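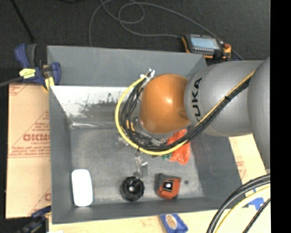 Grimance bin picking kit: gallery and first impressions

By Atieno Nyaga
2 March 2018

If you have been reading along since January, you know how much I wanted to get my hands on the Grimance kit from Fostine. Well, we've now had six days with it on our KUKA, and I have had a ridiculous amount of fun! The kit is the gripper, the fittings for the arm and the software that picks the grasp. You bring the robot, the bin and whatever you want to throw in it.

I'm not a gripper expert (Nisreen Matar is, and she kept me from doing anything silly with the speed settings), so take these as notes from a happy user. Click through in any order you like.

Reaching in
My favorite part of the whole job. The arm comes over the wall of the bin, the gripper goes down, and everyone in the room stops talking. Slim fingers make such a difference when things are lying close to a wall.

The mix
We wanted odd stuff, the kind of thing you'd find in a garage drawer or a shopping bag. Tape measures, crinkly packets, round things with knobbly rims. Xiaoyan Kong picked the full set of 16 and she was not kind about it.

Tape measure
A really good first item, by the way. It's chunky, it has flat sides, and the gripper got hold of it on the first try nearly every time. If you're setting up your own kit, start with one of these and enjoy the easy win.

Soft packets
Much harder, and much more interesting to watch. The fingers have to close on a fold, and the folds move. The software got better at this once we turned on the "slow close" option, which is hidden two menus down (Fostine, please put it on the front page).

Shiny and white things
Glare is still the weak spot. Bright white surfaces and clear plastic gave us the most missed grasps. Zyanya Ponce moved one lamp and we gained more from that than from a whole afternoon of changing settings.

Clamps
Clamp your bin! The manual gives this one line and it deserves a page. A bin that creeps even a little will throw off every pick after it.

Cables
Leave slack at the wrist, more than you think you need, then turn the joint through its full range by hand control before you tie anything down. I had to cut my first set of ties and start over.

The long run
We finished with 100 picks in a row, no help allowed. On its best stretch the kit managed up to 62 an hour with the slow close on. That won't scare anyone in a big warehouse, but for a small shop that sorts mixed returns I think it's a lovely result.

What I'd still like
A shorter start-up check, and a printed card with the error codes. Maricruz Pacheco made us one on the back of a packing slip and it has been in use ever since.

We're keeping the kit set up for a while longer, and next on the list is the Brornitz finger set, with longer tips for deep bins. If there's an item you'd like us to try, leave it in the comments. Nothing wet, please!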